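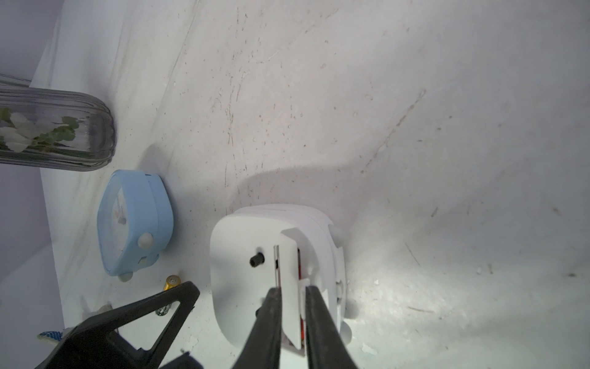 Is it worth taking the night train if you could fly the same route? For me it is, as long as you book a berth and don't plan anything important for the next morning.

We use cookies to improve your experience. Accept all / Manage settings

1/ A lot of you asked after I got back from Camum, so I'm going to put everything I know about sleeping on trains in one long thread. Get a cup of something. I do tend to go on a bit.

2/ My usual run is Derkero to Camum, 262 miles, leaving a little before 10 at night and pulling in at breakfast time. By road you could do it in an afternoon, and people love to point that out to me. They're right! But I don't enjoy driving, and I do enjoy lying in a bunk while small towns go by in the dark.

3/ Pick your berth before you pick anything else. Lower bunks are easier on the knees and you get the window. Upper bunks are warmer and a little quieter, and you don't have people sitting on your bed until bedtime. I was an upper person for years and I've gone over to lower now, which may just be my age talking.

4/ Try for the middle of the car. The ends are over the wheels and next to the bathroom, and you'll hear that door all night long. If the booking page won't show you a map, call. The folks on the phone line have always been kind to me about this, even when I changed my mind twice in one call.
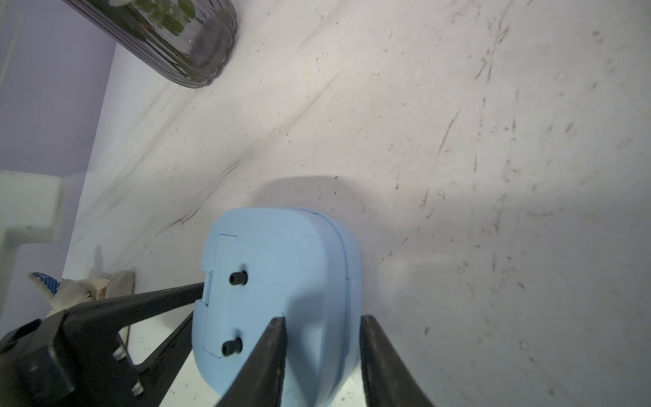

5/ Pack two bags. The big one goes up on the rack and you forget it exists. The little one sleeps next to you and holds your toothbrush, socks, water, earplugs, a snack, and your ticket. I once had my pajamas at the bottom of the big one, with a stranger asleep underneath the rack, so I slept in my jeans all the way to Zepeda. Never again.

6/ Food! The cafe car closes earlier than you'd think and sells out of the good sandwiches earlier than that. I bring a cheese roll, an apple, and something sweet, and then I buy a tea anyway - partly for the walk, partly because the cafe car is where you meet everybody. Please don't bring hot fish. I say that with love.

7/ Okay, sleeping. I never sleep straight through and I've stopped expecting to. There's a long stop at Flestance in the middle of the night where they swap the engine, and you get a couple of good thumps. The first time, I sat bolt upright. These days I roll over, have a peek at the platform lights, and drift off again.

8/ What helps me most is going to bed before I'm tired. Get your teeth brushed while the line is short, get the light off, and just listen for a while. If you sit up scrolling until midnight you'll be wide awake when the thumping starts.

9/ Now money, since three of you asked in a row. I put 400 dollars aside for train trips at the start of every year, in its own little account, and when it's gone it's gone. It goes further in March than in summer, and a lot further if you can travel in the middle of the week. A berth costs more than a seat, of course, but it also saves me a night in a hotel, so I count the two together
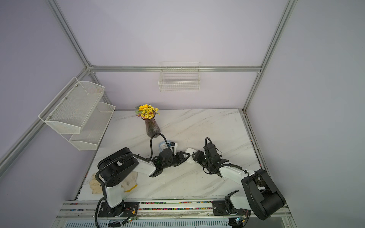

and that's how I talk myself into it every single time. If you're traveling as a pair, price out the private room too. It sounds fancy and sometimes comes out only a bit above two bunks.

10/ Mornings are the best part and I won't hear otherwise. Wake up an hour before you arrive, not ten minutes. Coming down into Camum the line follows the river for a good long stretch, and if you're on the left side with a warm drink you'll see herons and people out with their dogs.

11/ Then be gentle with yourself. You'll feel fine until lunch and then you'll feel like a wet towel. I drop my bag at the station, find eggs, walk slowly around the market, and lie down at two.

12/ Somebody asked if it's okay for a first timer traveling alone. I've always felt looked after. Say hello to the attendant when you board and tell them your stop, and they'll come knock for you.

13/ I've left out the Zepeda branch line completely, and it deserves its own thread - tiny train, wonderful pie at the far end. Tell me your favorite bunk in the replies, and if you know whether the cafe car has the lemon cake back, please, I need to know before I book.

Contact | Terms | Privacy | Back to top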